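Gripper trial operators wanted, laundry tasks, paid, part time

Posted April 23, 2024
Trandberg Robotics Test Group, Gerkside site

We need people to drive a robot arm and tell us which gripper is worse. Short version: two grippers, same arm, same chores, you swap between them and we log what happens. Trial runs through November, maybe longer if the second batch of fingers shows up on time.

No robotics degree needed. Patience needed. If you have run a CNC, flown a drone, fixed appliances, played too many video games, write to us anyway.

What we are comparing

The Sial, a two-finger linkage gripper, and the Stereveck, softer pads, slower close. Both get the same wrist camera and the same controller settings. Right now we are on dryer doors. Glass doors are a pain for the camera, reflections everywhere, the arm's own gripper shows up in the glass and the depth numbers go strange. We want to know if one finger shape lets an operator get by with a bad view, or if we have to change the camera mount after all.

Doors first, then towels, then mixed loads. Sheets last becuase everyone hates sheets.

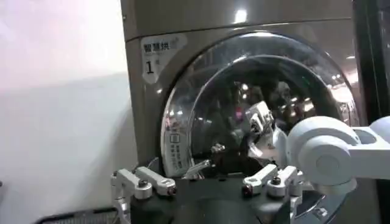
What you would do

Drive the arm from a desk with a handheld controller. Approach the door, open it, load or unload, close it, back off to start position. Then again. A full session is 49 attempts, split between the two grippers, with a break at the swap.

After each attempt you mark success, partial or fail and pick a reason from the list. Type a note if the reason isnt on the list. Notes are the most useful part, please write them.

You will also swap the gripper yourself once trained. Four bolts and a connector. Not hard, but you have to do it the same way every time and run the zero check after.

Pay and hours

$184 per session, one session is 5 hours including breaks. Training session paid the same. Two or three sessions a week, you pick from the open slots. Parking is free, bus stops out front.

You should

Be 18 or over and allowed to work in the US
Be OK sitting and looking at a screen for long stretches
Have steady hands, and normal or corrected vision
Be able to lift a gripper case, 20 lb
Come for at least one month, we can't compare operators who do two sessions and vanish

Nice to have: any teleoperation time, basic spreadsheet skills, some Chinese (a few machine labels and door instructions are in Chinese, we have a cheat sheet but still).

Safety stuff

Hands out of the cell when the arm is live. Stop button is on the desk and you will be tested on it before you drive. Long hair tied back, no loose sleeves for gripper swaps. Closed shoes.

Data

We record the wrist camera, joint positions and your controller inputs. We do not record your face or voice. You sign a consent form on day one, take it home and read it first if you like.

How to apply

Use the form on the Trandberg site, pick "Gerkside laundry trial". Tell us what you have operated before and which weeks you are out. No cover letter, a few lines is fine. We have room for nearly 100 sessions in the first block and are filling slots as forms come in. If you get picked you will hear from us with a training date and directions to the side entrance.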